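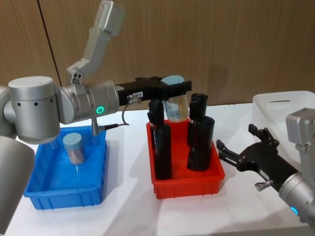 Figure 8.1 Handling a lidded jar with a two-finger gripper. A second arm waits with its fingers open at the right.

Chapter 8
Seeing Automation at Work: The Visit and the Demonstration

Before you read

Think of the last time you watched a machine doing a job that people also do by hand. Where were you standing? Was anyone there to explain it? Write down two or three sentences about what you remember, and keep them for use in Section 8.4.

Aims of the chapter

By the end of this chapter you should be able to:
prepare for a visit to a site where robots are in use;
name the main parts of a robot arm and its gripper from direct observation;
record a demonstration in a form that another reader can use;
separate what was seen from what was said by the host.

Key terms

base, joint, link, wrist, gripper, parallel gripper, workspace, pick and place, cycle, tote, stop control

8.1 Why visits matter

Most students first meet robots in diagrams. A diagram shows the order of the joints and the names of the parts, and it is the right place to start. It gives little idea of size, speed or sound, and none at all of how an arm behaves when the object in its fingers is a soft bag or a smooth jar. For these things a visit is needed.

The course on which this book is based has included a visit in every year of its teaching. The chapter draws on one of them, the August open day at the Handwood works in Drundgate, a short bus journey from the college at Brelusville. Handwood prepares mixed orders of small household goods and keeps part of its building for trials of new handling equipment. The open day drew 569 visitors, who were taken through in groups. Each tour lasted 80 minutes, of which roughly half was spent in the trial area.

Students who had read the relevant pages beforehand asked better questions than those who had not. The reading list at the end of the chapter should therefore be completed before a visit takes place.

8.2 The task being shown

The work at hand in Figure 8.1 belongs to the family of tasks known as pick and place. An object is gripped at one point, lifted, carried and released at another. The description is short, but each of its verbs hides a difficulty. To grip an object the arm must approach from a direction in which the fingers can close. To lift it, the fingers must hold firmly without crushing it. To release it, the arm must bring the object to a place where it will stay when the fingers open.

Consider the jar. Its clear walls are smooth and its lid is pale blue. It has been raised only a little above the rim of the red bin, and it is upright. A jar held at a slant may meet the rim or strike something already standing in the bin. In the red bin, black containers stand in pairs with a gap between them, and any object brought down among them must fit the space that remains.

The arms themselves repay attention. On the left, a grey column forms the base. Above it is the large silver shoulder joint, and from this a link climbs out of view. The wrist carries a ring light, green on one arm and blue on the other. The use of coloured lights differs from maker to maker, and students should ask the host what each colour means at the site they are visiting. It is poor practice to assume that green has the same meaning everywhere.

8.3 Rigid and flexible objects

A jar keeps its shape. Many goods do not, and the contrast between the two kinds is among the most useful things to look for on a visit.

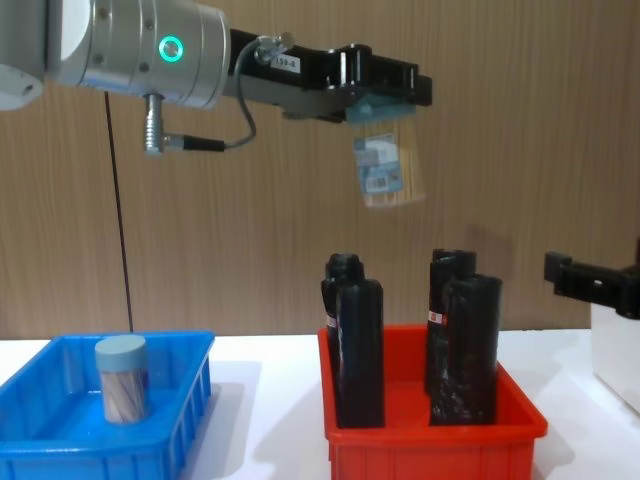
Figure 8.2 A clear bag of long, thin items, pinched at the top and hanging beneath the gripper.

With a bag, the fingers take hold of a small part of the packaging and the contents hang below. The arm controls the point of grip exactly. It has much less control over the lower end, where a hanging package may swing or turn. The printed card on the front of the bag in Figure 8.2 is slightly blurred for this reason.

Three consequences follow for anyone who designs such a task. The arm may have to travel more slowly with a bag than with a jar. More height may be needed to clear the side of a bin, as the load reaches further below the fingers. The position in which the bag comes to rest is also harder to predict, and the layout of the bin should allow for this.

Yazdani, the teaching scheme used in the practical sessions of this course, sorts objects into classes by how they respond to being held. The jar falls in the rigid class and the bag in the hanging class. A full account is given in Chapter 9.

8.4 Keeping a record

A visit without a record is soon forgotten. Each student should carry a notebook with the page ruled in 2 columns. The left column is for what is seen: the parts of the arm, the objects handled, the position of bins and tables. The right column is for what is said by the host, such as speeds, costs and plans. The columns must not be mixed. A statement that an arm can work all night belongs on the right, however confidently it is made.

Notes should be written up on the day of the visit, before supper if possible. A good report for this course runs to 40 lines, with one labelled sketch. The sketch should show the base, the wrist and the gripper of at least one arm, together with the surface on which the work is done.

Conduct on site

Remain behind the floor marking unless invited forward.
Tie back long hair and remove scarves and lanyards.
Find out where the stop control is before the demonstration begins.
Put questions to the host between cycles.
Ask permission before taking photographs.

Activity 8A

Return to the sentences you wrote at the start of the chapter. Copy them into the two-column form set out above. Mark any statement that you cannot place with certainty, and bring it to the next class for discussion.

Section 8.5 takes up the planning of a visit in detail, beginning with the letter of request to the host.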